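Cahier d'atelier, juillet, Prollville

16 h. Bon, le dôme tient debout ! On a fini de tendre la toile noire ce matin avec Živko, et je suis franchement contente du résultat, même si j'ai râlé tout du long (les panneaux veulent toujours faire un pli là où l'armature tourne). J'ai laissé la référence de la toile dans le classeur : Flelevis 317, à ne pas confondre avec l'autre, plus brillante, qui renvoie toute la lumière.

Les lettres, maintenant. Eleni les avait découpées avec leur liseré et je les ai accrochées au milieu de la paroi : le U bleu, le gros M rose, le I jaune. Le M est resté plus près du U que du I, et à force de le regarder je trouve ça plutôt joli, ça donne un côté chambre d'enfant. Živko voudrait tout réaligner. On verra, je ne remonte pas sur l'escabeau aujourd'hui.

Côté table, on part sur le petit déjeuner : le plateau jaune clair, le tapis orange translucide au centre (il prend très bien la lumière, j'adore), le petit grille-pain blanc à droite avec ses deux tranches dorées, et à gauche l'appareil blanc à couvercle, laissé ouvert.

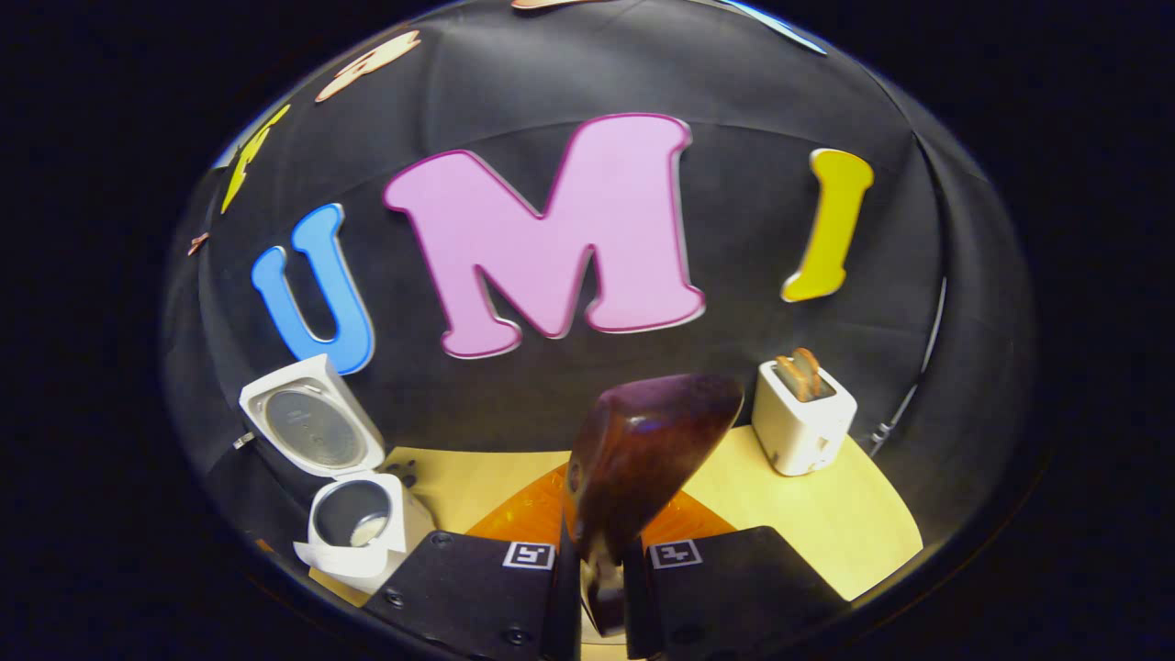 Reste à faire

Recoller les formes pêche du haut avec l'adhésif Kourkoulas, celui en rouleau de 24 mm. Le double face ordinaire, je n'y crois plus sur cette toile, j'en ai déjà ramassé deux bouts par terre hier.

Demander à Eleni s'il lui reste du carton jaune. J'aimerais un I un peu plus large, le sien fait maigrichon à côté du M.

Essayer le tapis tourné d'un quart de tour, pour voir si la texture se lit mieux de face. Živko pense que ça ne changera rien, moi si !

Commande chez Grarbridge : bon numéro 1366, toujours pas reçu. Il y a dedans les quatre pinces pour l'armature et la rallonge. Je rappelle demain matin, et s'ils me remettent la petite musique je passe le téléphone à Živko.

Les chutes de toile sont roulées sous l'établi, ne pas les jeter.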